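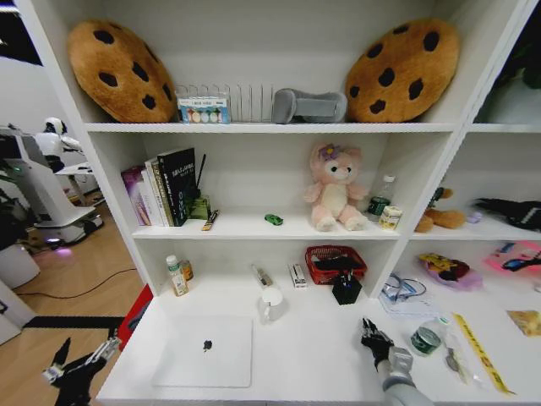
Can the Plelier bench handle both 16mm and 35mm reels?

Both gauges run on the same bench. The shafts are supplied in 16mm and 35mm versions and are changed with the hex key stored under the left end plate. The footage counter has a separate sprocket for each gauge, and both sprockets are included.

Starker Plelier Motorized Rewind and Inspection Bench

Overview

The Plelier is a bench-mounted rewind and inspection station for theaters, film societies and small archives that receive release prints on reels. It is used to check a print on arrival, make repairs, attach and remove leader, and wind the print to the correct orientation before projection or return shipment. It accepts reels up to 2,000 feet in either gauge.

The bench consists of two rewind heads, a work surface with an inset light panel, a footage counter, a splicer mounting plate and a foot control. It ships as a single flat-packed table with the rewind heads boxed separately. It can also be supplied as a top only, for installation on an existing counter.

Rewind heads

Each head is a geared DC motor with an electromagnetic brake. The head on the take-up side pulls while the head on the supply side applies a constant low drag, and the two exchange roles when the direction switch is thrown. The controller will not accept a change of direction until both shafts have stopped.

Speed is set by a knob on the front rail and scaled by the foot pedal. With the pedal released, the brakes hold both reels. With the pedal partly pressed, film moves slowly enough for edge inspection by hand. Full travel gives whatever speed is set on the knob. For prints with known shrinkage or a large number of splices, the knob should be left in the lower third of its range.

Either head can be declutched with the lever at its base and turned by hand crank. The cranks fit both heads and are stored on clips behind the rear rail. A print that is badly curled, brittle or loosely wound should be taken through by crank the first time.

Tension

Take-up tension has two presets, one per gauge, selected on the controller. A trim screw on each head allows adjustment within the preset. Heads leave the factory trimmed for polyester stock on steel reels. Customers who handle mostly acetate should turn each screw back one full turn and check the wind for slip after the first reel.

The supply brake is not intended to tighten a loose pack. If layers shift on the supply reel when the pedal is pressed, stop, declutch both heads, and rewind by hand. Cinching causes scratches that cannot be repaired.

Work surface

The surface is a white laminate with a rounded front edge. The light panel sits flush with it, centered between the heads, and is covered by a replaceable diffuser. Brightness is adjustable. The panel is made for viewing perforations, splices, cue marks and edge codes, and it should not be used to judge color fading against a reference.

A film channel lined with velvet tape runs along the back of the panel. Replace the tape when it shows embedded grit or a visible track. Replacement tape is sold in rolls and cut to length with scissors.

The splicer plate is drilled for Starker tape splicers in both gauges. A blank plate is available for other makes, and the customer will need to mark and drill it.

Footage counter

The counter reads in feet and frames and is reset by a button on its face. It is driven by the film passing over the sprocket, so the reading is correct only when film is seated on the teeth. Lift the keeper arm before threading and lower it before moving film. The reading is held when power is removed.

The counter can be swung out of the film path when it isn't needed. This is advised for any print with damaged perforations.

Specifications

Gauges: 16mm and 35mm
Maximum reel capacity: 2,000 feet
Overall length of bench: 67 inches
Weight of each rewind head: 14 pounds
Power: 120 volts, 60 Hz, grounded outlet
Drive: DC geared motor, one per head
Braking: electromagnetic, engaged when power is off
Light panel: LED, adjustable, replaceable diffuser
Control: foot pedal with front-rail speed knob and direction switch
Frame: powder-coated steel, adjustable feet

Included

Two rewind heads with hand cranks
One pair of 16mm shafts and one pair of 35mm shafts
Counter with both sprockets
Foot pedal and cable
Light panel, installed
Velvet tape, one roll
Hex key and printed manual

Not included

Splicers, splicing tape, reels, cores, split reels and gloves are ordered separately. Split reels are needed for prints that arrive on cores. The bench does not support winding core to core without them.

Installation

Allow clearance at both ends for a full reel and for the operator's hand on the crank. The floor must be level enough for the adjustable feet to take up the difference. Bolt the heads to the end plates before connecting the controller cable. The top-only version needs a counter deep enough to support the rear rail along its full length, and a cutout below the light panel for its power supply.

Do not place the bench on the same circuit as a projector lamp supply. Voltage drop at lamp strike can reset the controller, which releases the pedal input and sets the brakes.

Maintenance

Wipe the film channel and sprocket teeth with a dry lint-free cloth before each session. Film cleaner must not be used on the velvet tape. The gear housings are sealed and need no oil. Brake pads are checked at the yearly service; a scraping sound when the pedal is released means the pads should be inspected sooner.

Revision note, 7 November 2018

The foot pedal cable now has a locking connector. Earlier benches can be updated with the Hourani cable kit, which fits all controllers with a round socket. Controllers with a flat socket have to be returned to the Plullton workshop for the change. The manual was revised at the same time by Sewwandi Bhuiyan, and the threading diagram for 16mm sound prints has been corrected.

Ordering and service

State whether the full bench or top only is required, and which splicer plate. Bench orders go to Joelle Khoury at the Plullton office. Parts and service requests go to Samer Saliba; please include the serial number from the underside of the right-hand head. Benches are shipped by freight, and the delivery address must have someone present to sign.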